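Häufige Fragen zu unserem Greifarm bei Grellevora

Ich arbeite seit Jahren in der Sortierung und werde in der Pause ständig ausgefragt, also schreibe ich es mal auf!

Nimmt mir der Arm den Job weg?
Bei uns musste niemand gehen. Ich stehe weniger am Tisch und lerne dafür (mit viel Fluchen) die Software Suvov.

Was greift er denn so?
Gurken, Birnen, Kartons, Dosen – halt alles, was bei uns anfällt. Geübt wird erst in der Simulation, 200 Durchläufe pro Artikel, dann erst in der Halle. 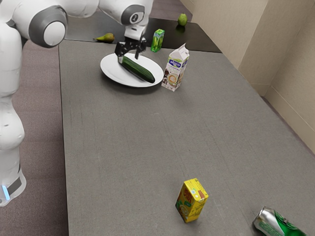
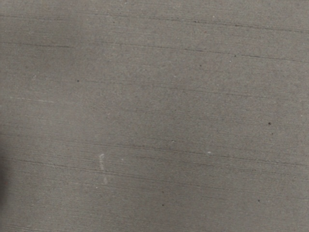 Simulation: zuerst der Griff nach der Gurke auf dem Teller, danach eine graue Fläche mit feinen Rillen

Ist er schneller als ich?
Bei 300 Teilen am Stück ja, er wird ja nicht müde. Bei zerdrückten Dosen wette ich aber auf dich!

Muss ich programmieren können?
Nein! Ich konnte es auch nicht. Die Einweisung geht einen Vormittag, und danach sitzt die ersten Schichten jemand neben dir.

Und mein Lohn?
Bleibt gleich. Wer die Schulung macht, bekommt einmalig 700 Euro, das steht auch im Aushang.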